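Print | E-mail

12/09/2022, paper store, Brollstead

Áine Ní Mhurchú still blames humidity for the curl in the Laltix stock. I don't buy it. The hygrometer read 40 percent all weekend and the Whiteley reams on the same shelf stayed flat.
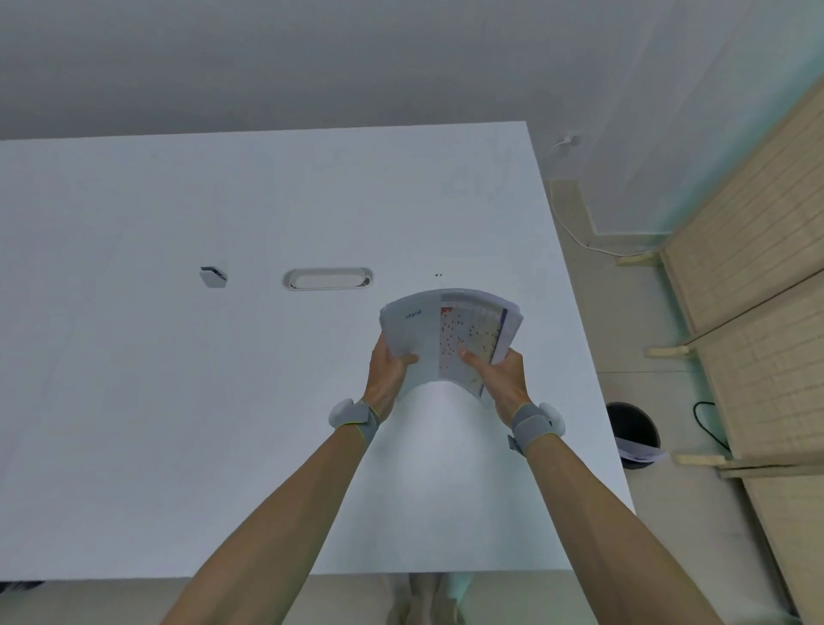 Weighed one wrapped ream: 520 sheets by the supplier's figure, 496 by my count. So much for their data sheet. I wouldn't trust their moisture number either.

Left nine sheets under the glass plate, grain marked in pencil. Check again in October before anyone orders more from Selon.

Print | E-mail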